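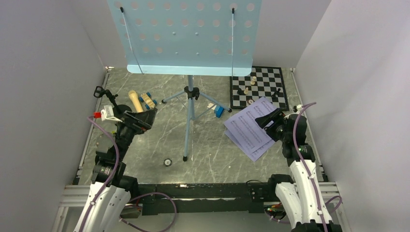 Two-arm cell with the music stand set-up, sheet music and chessboard on the table.

Print this page
E-mail this page

Niltum planning and control software: frequently asked questions
Last updated Thu 5 January

What does Niltum cover?
Niltum is the layer between the task script and the joint controllers. It takes a goal for each gripper, plans a path for both arms together, checks it against the current table model and sends set points to the controllers. It does not detect objects. Detection is done by Quintela, which has its own release cycle and its own FAQ.

Can I run Niltum without Quintela?
Yes. Supply the table model as a static file. The planner reads poses and collision shapes from it at start-up and will not notice if anything is moved afterwards. This is enough for checking reach and timing, but should not be used for grasping.

Why are both arms planned together?
The arms stand at the front corners of the table and their working areas overlap across the middle. Planning one arm at a time gave valid paths that could not be run at the same moment. The joint planner is slower, but its output can be run as it stands. Single-arm planning is still available with plan.mode = single, in which case the other arm is held still and treated as an obstacle.

How should I model objects with holes in them, such as the desk of a music stand?
As a solid plate. Modelling each hole adds a great deal to the collision check and gains nothing, as no gripper finger should be passing through one. Tick "fill openings" when importing the mesh. The depth filter in Quintela has a matching switch, and the two should agree. If they do not, points seen through the holes are reported as unknown obstacles behind the plate.

And thin parts, such as tripod legs?
Use a capsule for each leg and set the padding to 8 mm. The default padding is meant for blocks and boxes and is too small for a leg whose angle has been estimated from one view. Do not wrap the whole tripod in a single hull - this closes off the space between the legs, and the planner will then refuse any goal there.

The planner rejects a grasp on a loose sheet of paper. Is this a fault?
No. Paper is entered as a surface item with no height, so a normal grasp puts the fingertips below the table plane. Use the edge_slide primitive, or set allow_contact for the table during the last part of the approach. Where sheets overlap, Quintela returns one outline for the stack unless the lower sheet shows a clear edge of its own.

Small pieces on a chequered board are given the wrong pose. What can be done?
The board pattern produces strong corners which compete with the outline of the piece. Register the board first as a known plane, then run detection with the plane subtracted. Pieces lying on their side need the second template set, which is not loaded by default. Dark pieces on dark squares remain the weakest case.

How often does the control loop run?
At 200 Hz. Planner output is resampled to this rate before it is sent. If a set point arrives late, the controller holds the last one and writes a warning. After 15 late set points in a row it stops both arms.

What does error 93 mean?
The measured transform between the two arm bases differs from the stored one by more than the limit. The usual cause is that a base has been loosened and refitted. Run calibrate_pair and restart. Raising the limit will clear the message but leaves the offset in place, and two-handed moves will then pull against each other.

Do the arm cameras need to be calibrated again after a bracket is moved?
Yes, every time. The bracket position is not sensed. Only the hand-eye step is needed; lens values are kept.

Can I load plans saved before the October release?
Only after conversion with the Trostholm import tool. The joint order changed in that release, and old files are rejected at load.

Where are the logs?
In the run folder, one file per arm plus one for the planner. Send all three when reporting a fault to Godau support, along with the table model. Reports without the table model cannot be replayed.

Print this page
E-mail this page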